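Give Me the Slow Train
Candela Bermúdez
5/23/20

I have a folder of trips I want to take, and almost every one of them begins on a train that stops everywhere. Friends think this is a strange thing to get excited over. I think they've been looking at too many airport carpets!

My favorite ride so far is the local from Estell to Trastik. The express covers it in 2 hours and you see a blur of poles. The local makes 13 stops, and at each one somebody gets on with a dog or a cake or a bicycle that won't fit through the door, and the whole car gets up to help. I paid for a day pass, got off at Fodlow on a whim, and stayed until the last train because the bakery by the station had just put out a second tray of cheese rolls. 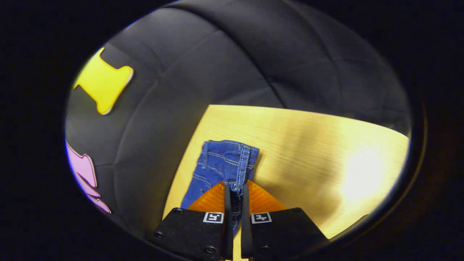
Would I have found Fodlow on an organized tour? I doubt it. I have nothing against tours (my aunt loves them, and she has seen far more of the world than I have), but they have to be somewhere by lunch. On the slow train you can change your mind at every platform, and for me that is most of the fun of going anywhere.

Packing matters more than people say. One small bag, one pair of jeans you can wear for days, a sweater for cold mornings, and a real paper map. I love a paper map. You unfold it across your knees and the stranger beside you starts pointing out where their grandmother lived.
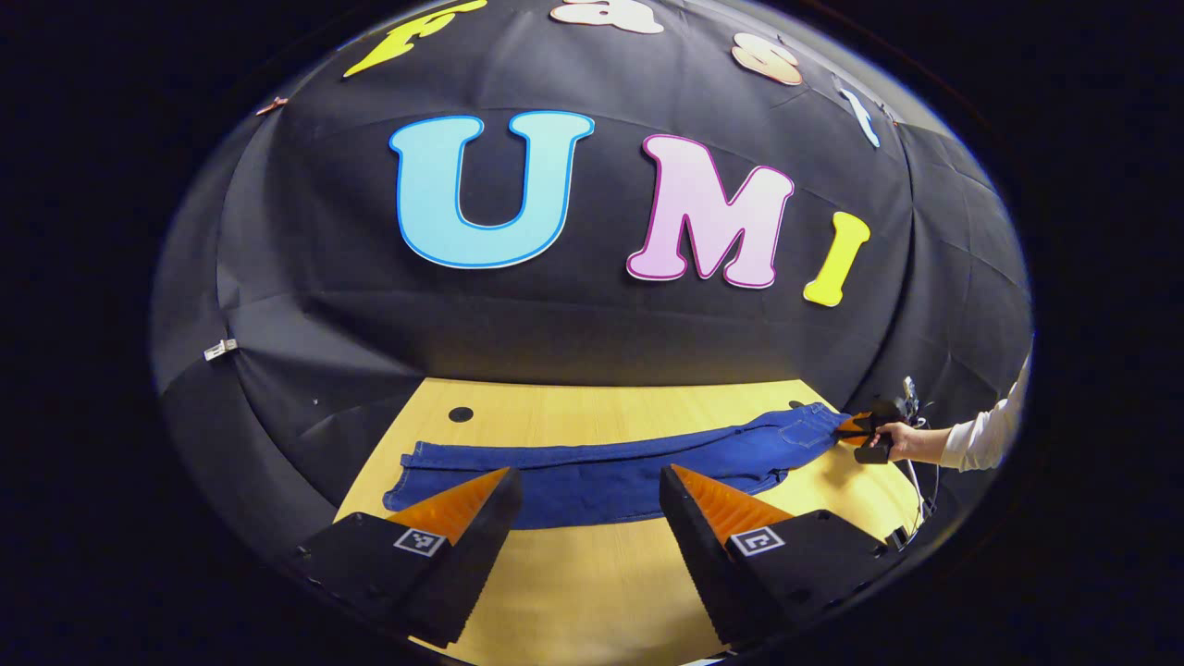
Big colored letters on black cloth, with a light wooden table in front.

I know the usual complaint: a week off is short, so why spend it sitting down? My answer is that the sitting is part of the week. I read 51 pages of a novel between Estell and the river, looked up, and there were herons. A flight of 660 miles has never given me herons.

So when we can all travel freely again, and I hope it's soon, please try one local line before you book anything big. Pick the one with the most stops. Bring sandwiches and sit on the left side going out, where the hills are, and if you pass through Fodlow get the cheese rolls, two at least, they're small.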